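Print this post | E-mail this post

I gave up the second freezer in October. It was a Planier, 16 years old, and it lived in the garage full of bread heels and soup I never labeled. The meter reading dropped the next month, though the bill hardly moved.

Emptying it took 2 evenings. I ate a lot of lentils.

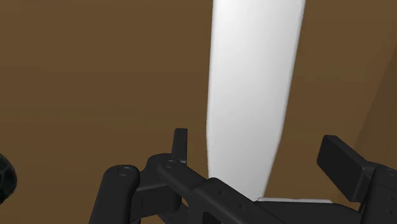 The hauler wanted 300 dollars, so I called Zito's, the scrap place out past the rail yard – they took it for nothing if I brought it in myself. I still reach for the garage door when I buy too much chicken.

Filed under: House & Home, Odds and Ends

This site uses cookies. By continuing to browse you accept their use.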